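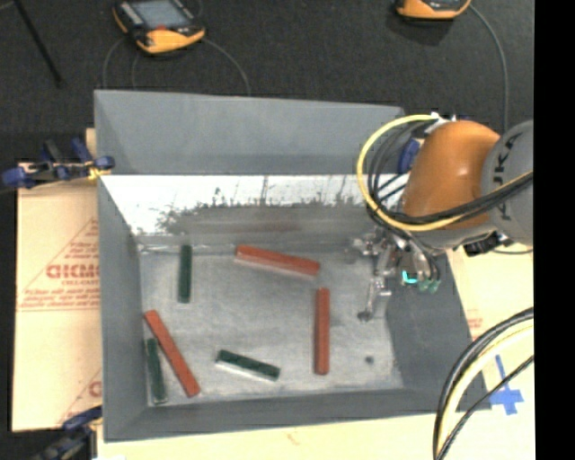
Could the manual please say how the bin goes down before it says how to calibrate it, a reader asked after the May edition, and could it say which clamps to loosen when the bin has to come out again. Both points are covered in this section. The order of the steps has been changed to suit, and the old Section 3 should be thrown away.

## 3. Setting up the bin and running the first picks

*Zidgate Bin Picking Kit, supplied by Marurico. Revised August 23, 2024.*

This section applies once the arm has been commissioned by its own integrator and the Zidgate gripper has been mounted and cabled (Section 2). It takes you from a bare worktable to a supervised pick at reduced speed. Allow a morning for it the first time.

You will need:

- the bin
- the clamps from the accessory box
- the practice blocks, long red and short green
- a roll of blue tape
- a tape measure and a 5 mm hex key
- the teach pendant for the arm and the pendant for the gripper controller

**Caution:** Steps 3.1 to 3.3 are done by hand inside the reach of the arm. Put the arm in its parked position, press the emergency stop and keep the key with you until you reach Step 3.4.

### 3.1 Placing the bin

1. Clear the work surface and wipe it down. Cardboard or thin board may be left under the bin if it lies flat and doesn't slide. Corrugated sheet with a crushed edge should be replaced.
2. Set the bin down with one long side facing the operator position. That side is called the front in the rest of this manual, and left and right are as seen by someone standing there.
3. Measure from the centre of the arm base to the near face of the bin's right wall. The standard layout is 743 mm. If your table won't allow it, choose your own distance, write it on the inside cover of this manual, and enter it under **Layout > Base offset** in the Akgül software.
4. Check that the bin floor sits flat. Press each corner in turn. If one lifts, shim it before clamping. The clamps will pull a rocking bin down and put a bow in the floor panel.
5. Mark the front right corner with a cross of blue tape on the surface just outside the bin. When the bin is taken out for cleaning, put it back against this mark first and square it up afterwards.

**Note:** Scuffs and pale wear patches on the bin floor are normal after a few weeks and don't need painting over. Wet-looking or glossy spots are a different matter. Clean them off with a dry cloth, or with a little dish soap if they're greasy.

### 3.2 Clamping

1. Fit both clamps to the left side, the first on the rim and the second near the front corner. The arm comes in from the right, and no clamp should be fitted on that side.
2. Turn the handles so they point away from the bin and lie as low as they will go.
3. Tighten by hand until the pad stops creeping. Don't use an extension on the handle.
4. Push the bin firmly from the right with an open palm. It should not move against the tape mark. If it does, loosen both clamps, reseat the bin and start again from item 1.

To take the bin out, loosen the front clamp and then the rim clamp. The tape stays where it is.

**Caution:** Other brands of clamp can be used, but check the height of the handle above the rim. The software's collision model allows for the supplied clamps only. Anything taller has to be added under **Layout > Obstacles** before the arm is moved.

### 3.3 Cables

The gripper loom needs slack at the last joint, and most service calls on a new cell come down to too little of it or too much.

1. With the emergency stop still pressed, follow the loom with your hand from the connectors down to the gripper. It should form one open loop and should not be twisted around itself.
2. The thinner black leads run inside the yellow one. Tie them together at the top connector and leave the loop itself free of cable ties.
3. Check that the loop can't catch on the bin wall. Hold the loom down at its lowest point. You want at least 102 mm between it and the top of the rim with the gripper at picking height.
4. Lead thick cables that cross the table around the outside of the bin in a wide curve. Tape them to the table if people will be reaching past them.
5. Lay both pendants down behind the bin, or hang them up, where their leads can't drop over the back wall.

**Note:** Sites that bought the kit through Mimside may have received the short loom. It can be recognised by the printed sleeve at the connector end. The short loom is fine for the standard layout but not for larger base offsets. Ask for the long one before you drill anything.

### 3.4 Powering up

1. Step out of the reach of the arm. Make sure everyone else has too.
2. Release the emergency stop and switch the arm to manual reduced speed.
3. Start the gripper controller and wait for the ready message. A first start takes up to 2 minutes. Later ones are quicker.
4. Start the Akgül software and open the layout you saved in Section 2. Check that the arm named at the top of the window is the one you're standing in front of, particularly if more than one cell shares the network.
5. Jog the arm upwards and then back down a short way. If it moves the wrong way, stop and go back to Section 2.7.

### 3.5 Teaching the bin

The software needs four touch points on the bin floor, one near each corner. The fingertip used for touching is the slender one with the dark rounded tip. Don't use the coloured curved piece on the other side, which flexes.

1. Choose **Bin > Teach floor**.
2. Jog the fingertip over the back left corner of the floor, well clear of both walls.
3. Lower it at the slowest speed until a slip of ordinary paper under the tip will just drag. Press **Store**.
4. Do the same at the back right, front right and front left.
5. Read the flatness figure. Green means go on. Amber means the floor is bowed or the bin is rocking, and you should return to Step 3.1, item 4. With red, one of the points has nearly always been stored with the tip in the air, so repeat all four.
6. Choose **Bin > Teach walls** and follow the prompts. The walls lean outwards. Touch them where the prompt tells you to, at the base, and let the software work out the slope.

**Caution:** Don't teach with blocks in the bin. The fingertip can ride up on one without your noticing, and the stored floor will be a block's thickness too high at that corner.

### 3.6 Lighting

The camera is less fussy than it used to be, but low sun and bare tubes still give trouble. Bright bands on the upper part of the back wall are acceptable. Bright bands on the floor are not, because a long pale streak may be read as the edge of a block.

1. Open **View > Live** with the bin empty.
2. Look for any part of the floor marked in purple. Purple means too bright to use.
3. Move the lamp, draw a blind or fit the matte diffuser until the purple has gone from the floor. Purple on the walls can be ignored.
4. Store the empty view with **Bin > Learn background**. Repeat this whenever the floor has been cleaned or has picked up new marks. A dark spot that wasn't in the stored background will be offered as a part.

### 3.7 First picks

1. Scatter a few blocks of each colour over the floor by hand. Lay them flat and apart, at whatever angles they fall. Stacks and overlaps are dealt with in Section 5.
2. Step back. Choose **Run > Single pick** and select **Red**.
3. The software outlines the block it has chosen. If the outline is off by more than a finger's width, press **Cancel** and repeat Step 3.5.
4. Press and hold the enabling switch and press **Go**. Keep a thumb near the stop button. The gripper should come down over the block, close, lift and wait.
5. Press **Release** to set the block down again.
6. Repeat with **Green**. The green blocks are shorter and leave less room for error along their length.
7. When single picks go well in the middle of the bin, try blocks lying close to a wall, and then two blocks nearly touching. The gripper may refuse these with message G-16, "no clear approach". It's a refusal and not a fault. Move the block by hand with the arm stopped, or allow nudging under **Run > Options**.

**Note:** Leave nudging off until you have had a full session without a stop. It is useful, but it makes the arm's movements harder to predict when you're new to it.

### 3.8 If something goes wrong

| What you see | What to check |
|---|---|
| Gripper closes beside the block, always on the same side | Base offset (3.1, item 3) |
| Gripper closes beside the block, different side each time | Clamps, cable drag on the gripper |
| Arm stops above the rim | Loom snagged, or an obstacle entered in the wrong place |
| Block found where there isn't one | Relearn the background (3.6, item 4) |
| Green blocks missed, red found | Lamp too dim, or set to warm white |
| Fingertip scrapes the floor | Repeat 3.5, and look for a worn tip |
| Software loses the gripper controller | Reseat the white connectors with the power off |

Worn fingertips are replaced as a pair. Order them from Marurico under the gripper serial number, which is on the label inside the controller door, and teach the floor again after fitting them.

### 3.9 Finishing the session

1. Park the arm clear of the bin.
2. Save the layout under a new name. Don't overwrite the one from Section 2.
3. Press the emergency stop and remove the key.
4. Take the blocks out and count them back into their tray.
5. Write the flatness figure and the base offset in the log at the back of this manual.

Go on to Section 4 to set the drop-off position.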